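Hand-held gripper care: frequently asked questions

Last updated: July

These answers cover the paired hand-held grippers issued from the Tistville bench. If yours isn't covered, write to Qusai Tarawneh at the address in the footer.

How often should I check the pivot bolts?
Before each session, and again after a long one. Open and close the jaws slowly and feel for side play. A loose bolt gets a small turn with the hex key in the kit. Don't force it.

What do I clean the blue pads with?
A damp cloth, nothing stronger. Run it along the ridges so lint comes out of the grooves. Small fabric items leave the most behind, so check the pads when you change trays.

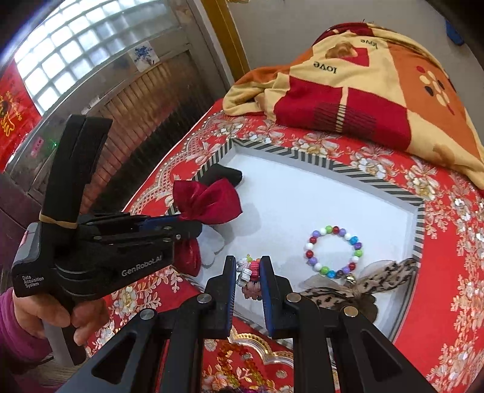 Both grippers at work over a tray of fabric bows and beads.

The fingers don't sit parallel any more. Can I fix that?
Usually. Close the jaws and look at the gap between the pads. If it's wider at the tips than at the base, back off the outer joints, square the fingers by hand and tighten again. If the gap comes back, send the unit in. Rawan Akl replaces linkage arms on Saturday mornings.

Is it all right to put a rubber band on the body?
Yes, as long as it stays clear of the linkage. Replace it when it cracks.

Where should I hold it?
By the grey and black handle, with your fingers right around it. Never carry it by the jaws.

How long do the pads last?
We change them after 67 hours of use, or sooner if the ridges have gone flat at the tips. Change both pads on a gripper together and leave the adhesive for 30 minutes before you pick anything up.

Can I swap parts between two units?
Pads, yes. Leave the arms with the unit they came on, as they wear to the same shape over time.

Contact: Voltau service bench, Tistville | © Voltau | Back to top
2 comments | 7 shares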